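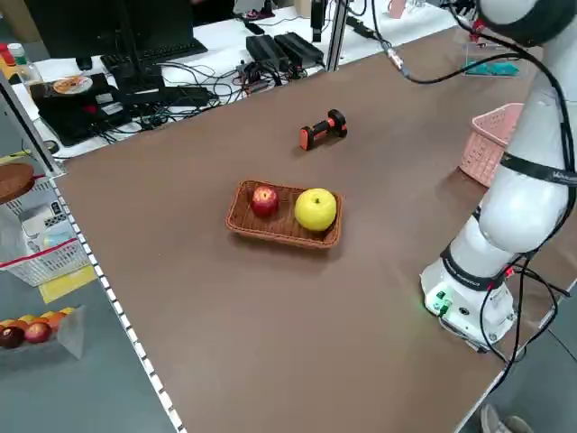

**Ticket 628: Right arm waits forever after grasp, left arm keeps its lock**

Component: Pemis task planner, dual-arm cell
Status: fix in review
Priority: 2

**Summary**

With both arms enabled, the planner sometimes stops issuing goals to the right arm. The left arm finishes its motion but never gives back the shared zone over the middle of the table. No error is raised. The operator has to cancel the task from the Etim console.

**Setup**

Objects are split between the wicker basket and the clear rack, with the pink basket empty. The pink basket is registered as a shared zone, so only one arm may enter at a time. Lock timeout is 2000 ms.
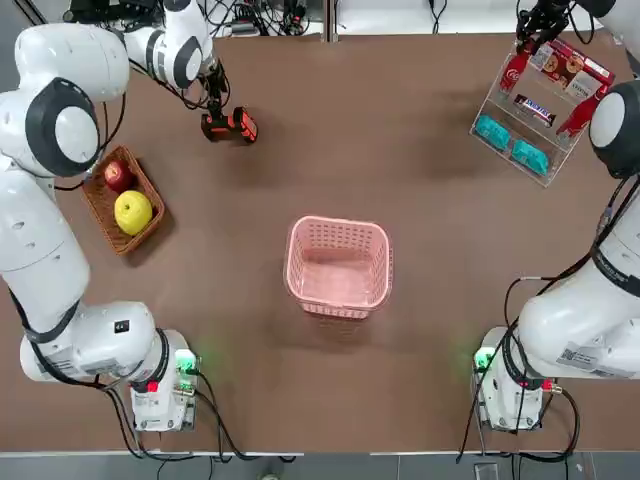 *Head view. Pink basket empty, one gripper on each side.*

**Log notes**

- 76 runs replayed from the July recordings. The stall shows up only when both arms have a queued goal that crosses the shared zone.
- The lock request from the right arm is logged. The matching release from the left arm is missing.
- Perception was checked first. The Jullent detector keeps separate IDs for the two red bottles, including while one is held, so this isn't an ID swap.
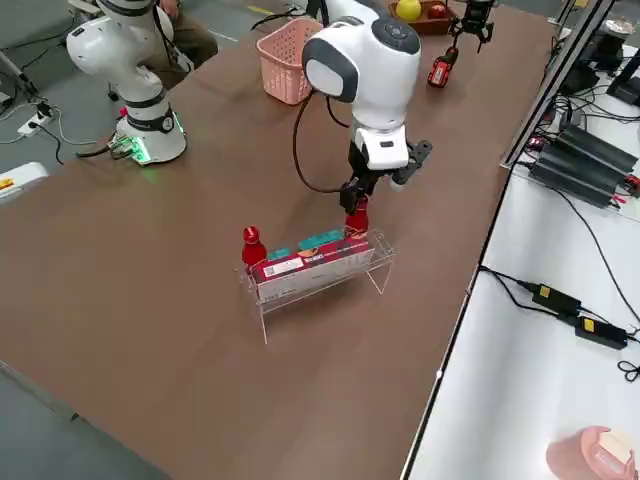
*Side view. Red bottle in the gripper over the rack, second bottle standing at the other end.*

**Cause**

The release is tied to the "gripper open" event. If a goal ends with the gripper closed on an object, that event never fires and the lock stays with the arm. The timeout should catch this, but the timer restarts on every status message.

Large tools make it worse. The drill has a wide collision envelope, and the planner counts the arm as inside the zone for longer.

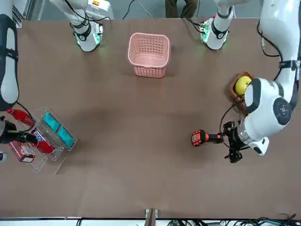
**Fix**

1. Release the lock when the arm leaves the zone, whatever the gripper state.
2. Start the timer once, at lock grant.
3. Write a warning to the Clarnen log when a lock times out.

Still open: step 3 needs a message code. Rerun the full replay set before merging.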